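Selling rounds by the bale or by the ton?
4 min read

**creekbottom_hay**
April 9, 2022
Morning all. I've got 47 acres of mixed grass I cut for hay and I've always sold my rounds by the bale. Guy shows up, we shake on a price, I load him, done. Well, this week a buyer from over by Sodivcombe wants to go by the ton and says everybody else is doing it now. He wants 43 bales, which cleans me out of everything that was under the roof.

I was asking $82 a bale. I have no scale. Nearest one is at the Bonier elevator and it's a 25 minute haul each way, and I'm not thrilled about burning that much diesel to find out my bales are lighter than I think they are. What would you do?

**twowire_fence**
By the ton, every time. I bought "thousand pound bales" off an ad in January and you could about roll them with one hand. Never again. If you know your bales are good you've got nothing to lose.

**creekbottom_hay**
They're good bales! I just don't know what they weigh, that's the whole problem lol
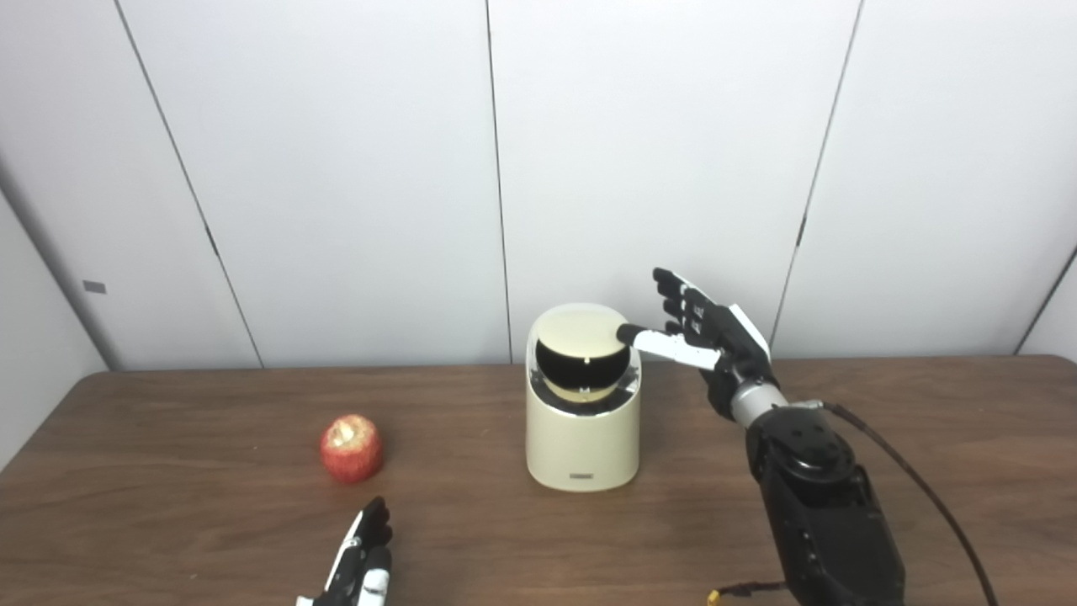 Red apple, brown table

**ol_sicklebar**
Disagree with twowire. Weight tells you weight. I can bale it a little tough and sell you a heap of water by the ton, and then it heats on you and you've got mold to the core. I'd rather buy a dry bale by the each from somebody I know than a heavy one from somebody I don't. Ask him if he wants a moisture reading and a forage test while he's at it. If he says no, he's only after a lower price.

**twowire_fence**
Sure, but a stranger's bale by the each is a guess AND it could still be wet. At least with a ticket I know one of the two.

**mudseason_goats**
Small buyer here, I get maybe a trailer load at a time. Please don't make me go across a scale. I have a half ton pickup and a bumper pull and the elevator gives me the stink eye every time I pull in. By the bale is so much easier for people like me, and I'll happily pay a bit extra for it.

**flatrock_dairy**
Weigh one load and be done with it. Weigh the truck empty, put on a load off the middle of the stack, weigh it again, divide. That's your average and you can use it for the rest of that cutting. Don't carry it over to second cutting though, mine come out way different with more leaf in them. What baler are you running, and is it net or twine?

**creekbottom_hay**
Older Murakami, 4x5, and I went to Nosico net two years ago. I do crank the pressure up pretty good. Ok, one load isn't so bad. I have to go by there for mineral on Monday anyhow.

**ol_sicklebar**
Who pays for the ticket?

**flatrock_dairy**
Buyer, if he's the one who wants it. Around here they split it.

**twowire_fence**
I've always paid it as the buyer. It's a few bucks, not worth a fight.
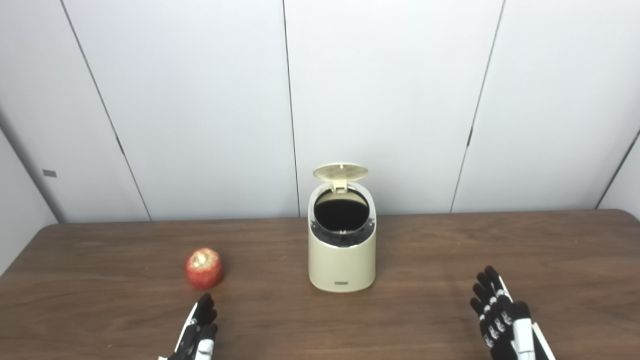
White wall panels behind the table

**creekbottom_hay**
Back from the elevator. Average came out to 998 pounds. I would have sworn they were heavier than that, but I'm not mad about it. I figured $82 a bale over into a ton price and sent it to him, and he came back wanting ten off the ton because it was stored with the bottom row on dirt. Which, fair, the bottom row is a little ugly. I told him he could leave the bottom row at the full price for the rest, or take all of it for five off. Waiting to hear.

**mudseason_goats**
If he leaves the bottom row I'd take a few! Goats waste half of it no matter how pretty it is.

**ol_sicklebar**
Five off is too generous. It's spring, there's no grass yet, and he needs hay more than you need the space. And put some pallets down this year.

**flatrock_dairy**
Pallets or old tires. I use tires. I hate moving them but the hay stays nice.

**creekbottom_hay**
He took all of it at five off, coming with two trailers. Sorry goats, I'll holler at you after first cutting. Sicklebar, I hear you, but I want him back next year and I need that shed cleared before I can fix the lean-to.

**twowire_fence**
Get the check before you strap the second trailer.

Related threads
- Net wrap or twine if it's sitting outside
- Moisture probe reads different every time I stick it
- How late can I frost seed clover
- Pasture rent, per acre or per head
- Baler belts tracking to the left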